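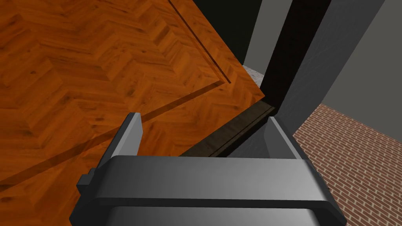 I caught the demo lead at Kedero right after lunch, and I'm pretty sure she'd forgotten I was coming! She waved me over to her desk anyway and kept her headset half on while we talked.

Her team collects examples for Nyitrai, a learning system that picks things up by copying people. All of it is done in simulation (they've been at it since July), with a person steering the arm and the software, Stostum, saving every move.

"My goal is 55 good runs per task," she told me. "Good means I'd be happy to see the robot do exactly that. If I dither over a grasp for ten seconds, it learns to dither."

So do the bad ones get tossed? I figured yes, but she shook her head. "We keep them in a separate pile. Two of us watch every run, and if we disagree, it goes in the pile."

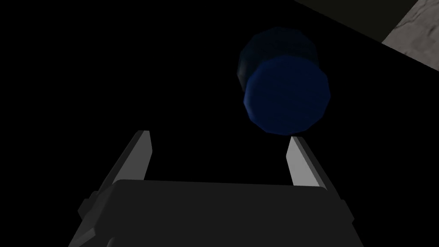

I asked what's hardest, and she didn't even have to think. "Depth! You're looking from right behind the fingers, and you swear you're lined up, and you're way off." New people at the Jomcombe office get two days of practice before anything they do is saved, and she says she could've used more herself.

She also swaps floors and tabletops a lot, so the system doesn't get hung up on one kind of wood or brick. "I got kind of attached to the parquet," she said, and then pulled her headset back on, because she still had runs to do before her next meeting.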